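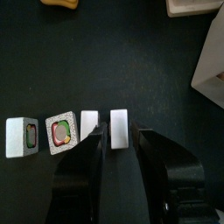
Play food is the part of our toy library that gets borrowed, begged for and renewed more than anything else, and the sushi blocks are my personal favourites! They look so simple. Some sides are plain white, and then you turn one round and find a little ring of red, green and yellow filling, so even a very small child gets a surprise out of picking one up. I'm Violeta Gaete and I look after the play food shelves at the Trarnmont Toy Library. These are the questions I get at the desk and by email, last updated January 2019.

How many sets do you have?
We've got 80 play food sets at the moment, from single bags of fruit up to the big Katley market stall (bring a car for that one, it does not go on the bus).

What age are the sushi blocks for?
We lend them to families with children of three and over. Under that age, please ask me for the chunky vegetables, which are lovely too and much bigger.

My child just lines them up in a row. Should I be showing her how to play properly?
She is playing properly! Lining up is brilliant. Mine did it for months before anybody was served any dinner. If you fancy joining in, turn one block so the pattern faces up and see whether she does the same with the next.

What can we do with them besides pretend meals?
Loads. Patterned side, plain side, patterned side makes a good first sequence. You can play a memory game with the fillings face down, or build a wobbly tower, or call out a colour and have everyone hunt for it. Older ones like writing a menu and charging outrageous prices. I was once billed 373 pounds for lunch.

How long can we keep a set?
Three weeks, and you can renew twice unless another family is waiting.

How do I clean them?
A damp cloth and a drop of washing-up liquid, then dry them on a tea towel. Please don't put them in the dishwasher or leave them to soak.

We've lost a piece. What happens now?
Just tell us. We don't charge for the first one, and lost pieces do come back, often from inside a shoe. After that it's 50p a piece.

Can nurseries borrow too?
Yes please! Nondance Nursery takes 11 sets a term. Groups need a group card, which you can pick up at the desk.

Will there be anything new this year?
There will! The Troncoso bakery set arrives in April, with buns and a tiny till. I have already cleared it a shelf.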